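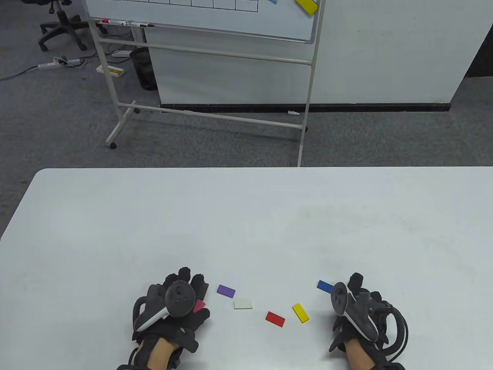
Gloves on, controllers strapped to the backs, tiles spread out on the white table.

Before you touch the planner, dears, set the tracking software to one clock! Ours in Vidley drifted by 30 milliseconds (I blamed the cable for weeks), and the grasp labels landed late all through May.

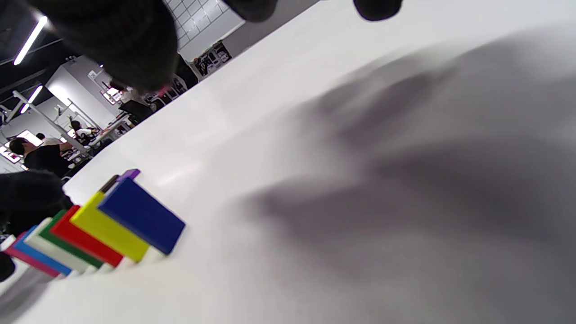 Colored blocks standing in a tight row.

For close rows, label each block by color first and let the planner sort the order.

Comments
Aoi Tanabe: Worked in Kubo too, thank you!
Teresa Bastos: Does it need a restart?

Related
Smoothing jumpy hand tracks
8 log settings worth keeping

Contact | Back to top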